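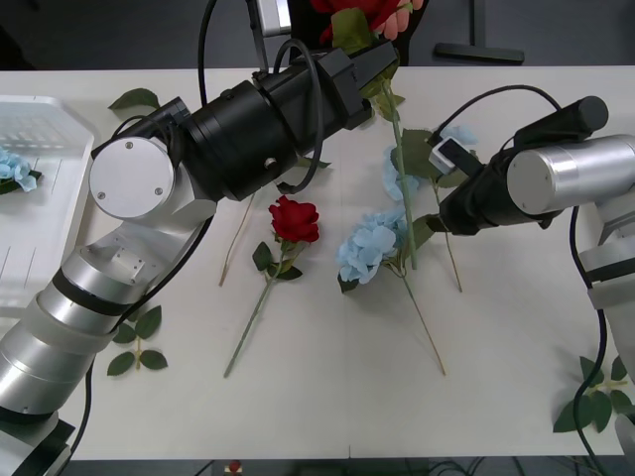
Long-stem red rose and blue hydrangea, artificial, on the white table

Cistham Flower Arranging Group
Minutes of the meeting held October 1, 2025

Chair: Montri Phuthong

1. Minutes of the last meeting
Approved with one correction. The ribbon order was placed with Clomier, and the earlier minutes had it under Kozan.

2. Money
The hall fee is paid through November. There is enough left to cover the stem order under item 4. No questions.

3. Table pieces for the November supper
The supper will have 12 tables, and each table gets one low arrangement. Montri asked whether to use fresh or artificial flowers. Fresh was ruled out on cost. Members then talked about color. Red with light blue was preferred over red with white, and one member asked that her objection be noted, as she finds the blue too cold for fall. Motion to go with red roses and blue hydrangeas. Carried, 8 in favor, 2 against. 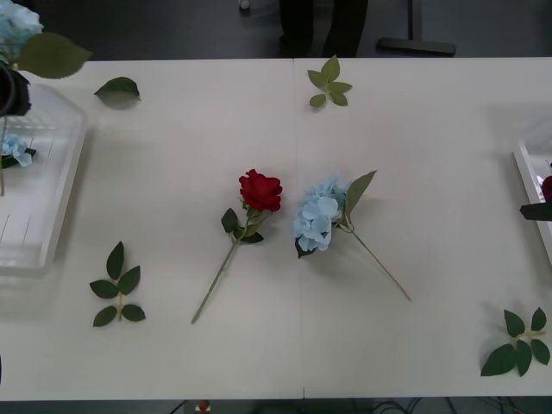
Greenery took up the next part of the meeting. Montri would like every arrangement to have the same kind of leaf so the tables match. Others were happy to mix. The loose pieces on the table are not all one green, with the small sprig near the top lighter than the dark serrated one at lower left, and it was felt that the two shades could be used together if the lighter one stays low in the bowl. No vote taken. Members will each try a bowl at home and bring it next time.

4. Stem order
Ploko will hold its price on artificial stems until the end of the month. Montri to send the order and ask if returns are allowed on unopened boxes. Stems that are too long for the low bowls will be cut, and the cut ends kept.

5. Storage
The shelf by the back door is full. Old foam and cracked bowls to be thrown out before the new boxes arrive. Leaves that have come off their stems go in one bag, please, and not back in with the flowers.

6. Other business
Kozan has offered 1,000 printed place cards. Accepted with thanks.

Next meeting in November, same room. Please bring your own wire cutters.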